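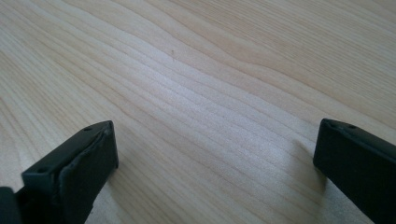

Zisenley, Monday, June 9, 2025

Rubber pads lifting off the fingers of a hand-held gripper: which glue?

Stellan Løken

I'm building a pair of hand-held grippers in the shared workshop, one for each hand. The fingers are black printed parts (PETG) and each one gets a thick rubber pad bonded to the inner face. The pads are cut by hand from a sheet I bought at Annamalai.

My trouble is the bond. On the left finger the seam between the pad and the body has gone wavy, and the top edge of the pad curls a little at the corner. I used ordinary super glue. I sanded the print first but did nothing to the rubber except blow the dust off.

I mostly pick up small things off a table and put them in a tray with three compartments. Boxes are fine. Toothpaste tubes are harder. I take them near the round end, the flat end sticks out to the side, and the weight out there tries to turn the tube in the jaws. I think that twisting is what works the pad loose, but I could be wrong.

I've done 24 pickups with tubes so far on this set of pads. What I'd like to know:

1. Is there a glue that holds rubber to PETG and stays a bit flexible?

2. Should the pad wrap over the top of the finger, or stop at the edge as it does now?

I would like to avoid reprinting the fingers. The two small holes on top are where I want them and I don't want to redo the CAD. The cable on the right gripper already runs back under my wrist and off the near side of the table, so taking the whole thing apart is a nuisance too.
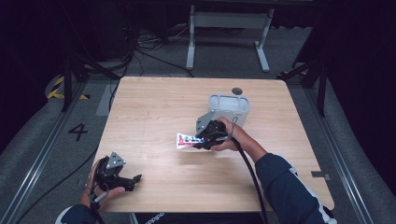
Gwenaël Masson

Super glue sets hard and the rubber moves, so the edge starts to peel first. I had the same thing on a parallel gripper I built last September.

What worked for me was contact cement, the kind sold for shoe soles. Steps:

Pull the pad off completely. Don't try to feed glue in under the lifted corner.

Scrape the old glue off the print with a blade, then sand with 120 grit.

Sand the back of the rubber too, until the shine is gone. Wipe both with isopropyl alcohol and let them dry.

Thin coat on both faces. Wait 20 minutes, or whatever your can says. Press together once. You can't slide it after that, so line up the bottom edge first.

Clamp overnight between two flat pieces of wood. I think your wavy seam may be from uneven clamping, or from too much glue in the middle.

On wrapping the pad over the top: it does stop the peeling, but it makes the tip fatter and you will have more trouble getting under thin things. I would leave it ending at the edge and cut a small bevel on the top corner of the rubber so there is less to catch on the table.

Before you glue, check what rubber you have. If it is silicone, contact cement won't stick and you need a silicone adhesive.

puvow58

double sided tape. the thick foam kind. I change mine when it gets dirty, takes two minutes

Stellan Løken

Thanks both. The sheet has no label, so I'll ask at Annamalai whether it's silicone before I buy anything. Foam tape is too soft for me, I tried it on the first version and the pad shifted sideways whenever I squeezed.

Gwenaël, did you bevel before or after gluing?

Gwenaël Masson

Before, with a new blade and a steel ruler. After gluing you can't get the blade in flat.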